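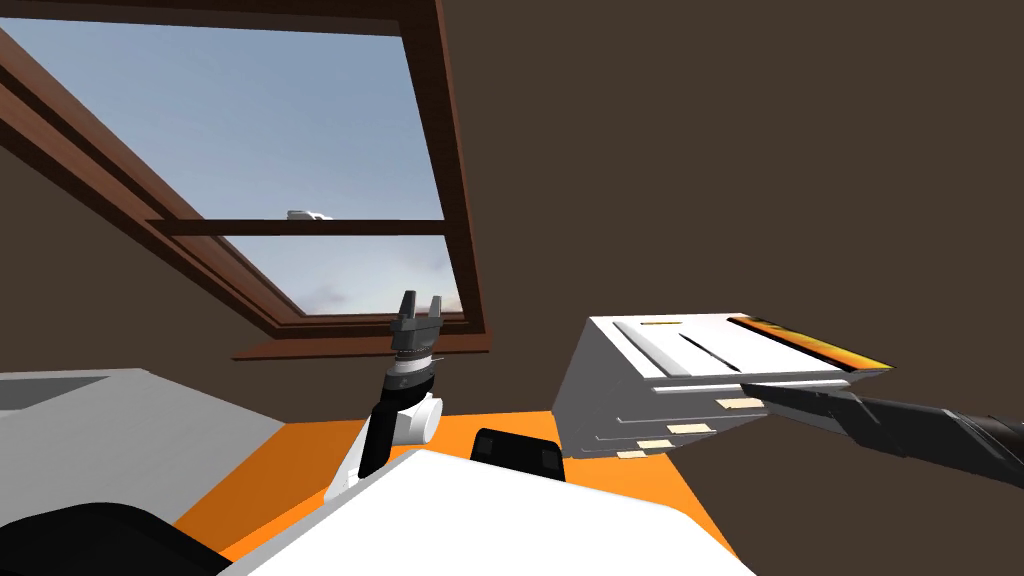 Teleoperation in der Simulation: Schubladen vorführen, ohne sich etwas vorzumachen

Wer einem zweiarmigen Roboter das Öffnen einer Schublade beibringen will, bekommt meist denselben Rat: fernsteuern, aufzeichnen, trainieren, fertig. Ich habe das mit Golta als Simulator und Zellell als Aufzeichnungsprogramm durchgespielt und bin nicht überzeugt, dass »fertig« das richtige Wort ist. Brauchbare Vorführungen bekommt man trotzdem hin.

Schritt 1: Kamerabilder prüfen, bevor aufgezeichnet wird

Öffnen Sie alle Ansichten nebeneinander. Die Übersicht zeigt beide Arme und das Möbel, die Handkameras zeigen oft etwas ganz anderes. Fahren Sie jeden Arm langsam in die Ausgangslage und schauen Sie nach, was dort wirklich im Bild ist. Ein Modell, das mit Fensterrahmen und Himmel gefüttert wird, lernt im Zweifel Fensterrahmen und Himmel.

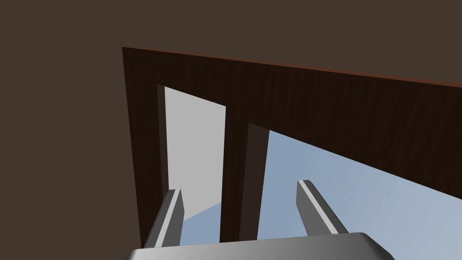

Blick zwischen den offenen Fingern nach oben: dunkles Holz, dahinter Hellblau, keine Schublade.

In Zellell lässt sich die Ausgangslage speichern. Tun Sie das für beide Arme getrennt. Die gemeinsame Speicherung hat bei mir zweimal die linke Hand verdreht, und die Anleitung schweigt dazu.

Schritt 2: Den ruhenden Arm ruhen lassen

Arbeitet nur ein Arm, wandert der andere gern mit, weil man den zweiten Handregler nicht still hält. Im Bild der Handkamera sind das kleine Verschiebungen, die leicht zu übersehen sind. 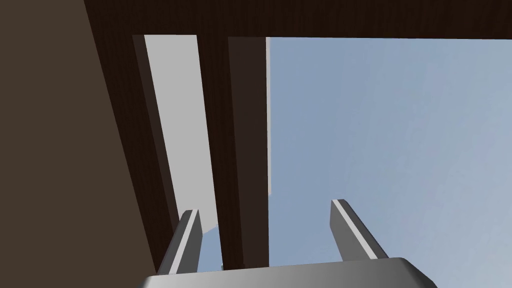 Ich sperre den unbenutzten Arm deshalb in der Software. Milagros Restrepo, mit der ich die Aufnahmen durchgesehen habe, hält das für übertrieben und meint, etwas Bewegung mache das Modell robuster. Mag sein — einen Vergleich, der das belegt, habe ich noch nicht gesehen.

Schritt 3: Anfahren, greifen, ziehen

Nähern Sie sich dem Griff mit offenen Fingern und halten Sie kurz vor dem Kontakt an. Achten Sie auf Kleinteile in der Nähe der Front. Schließen Sie erst dann, ziehen Sie gerade und lassen Sie vor dem Rückzug vollständig los.
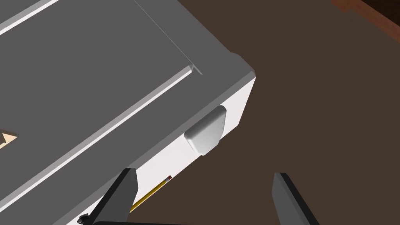

Offener Greifer vor der weißen Front mit hellgrauem Griff. Der gelbe Stift ist zum Teil vom linken Finger verdeckt.

Schritt 4: Aussortieren

Von 100 Vorführungen habe ich 66 behalten. Verworfen wurde alles mit Nachgreifen, Zittern oder einem Zug schräg zur Führung. Ob 1000 Durchläufe mehr bringen, wie im Forum von Fudesico behauptet wird, hängt wohl eher davon ab, wie verschieden sie sind.

Testen Sie zum Schluss mit fünf Ausgangslagen, die im Training nicht vorkamen. Notieren Sie die Fehlversuche mit Startwert, sonst lassen sie sich in Golta nicht wiederholen.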